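The census form offers a box, and the box is then treated as a fact about the person who ticked it. Most arguments about racial statistics go wrong at this step. The count measures an answer given on one occasion, to one wording, in one household, often by whoever opened the mail. It is used afterward as though it measured descent, culture and exposure to discrimination all at once.

These are separate quantities. A man whose grandparents came from Suriname may cook, pray and vote like his neighbors and still be stopped by the police more often than they are. His sister may be lighter and never be stopped. They share an ancestry and probably a box. They don't share the treatment, and the treatment is usually what the policy is meant to address.

Toon Dijkstra made a version of this argument in his paper on hiring in Sondton. He compared two measures for 1290 job applicants: the category each had picked, and the category a stranger assigned after a short meeting. The two disagreed in nearly 300 cases. Callback rates followed the stranger's answer more closely than the applicant's own. An employer acts on what he sees, and he doesn't see the form.

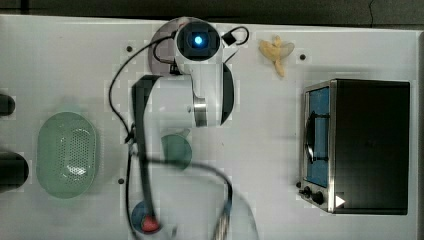
The usual objection is that assigned race is an ugly thing to record. It is. Asking a clerk to write down what a person looks like has a bad history, and I wouldn't want the practice back at the counter of a housing office. But the objection concerns who does the recording and what they do with it. A survey can ask people how others generally see them, as a second question following the first. The town of Blackwood added one to its tenant survey, and 80 percent of those who returned the form answered it.

A second objection is cost. Every added item lengthens the form, and long forms come back incomplete. Blackwood's survey had room because seven older questions about household appliances were dropped. I have seen no argument for keeping those.

What remains is the matter of use. Self-description should decide how a person is addressed and which community programs are offered to them. Perceived race should be used to test for unequal treatment in hiring, lending and policing. Agencies that merge the two will keep publishing gaps that are too small in some places and too large in others, and will go on adjusting programs to match.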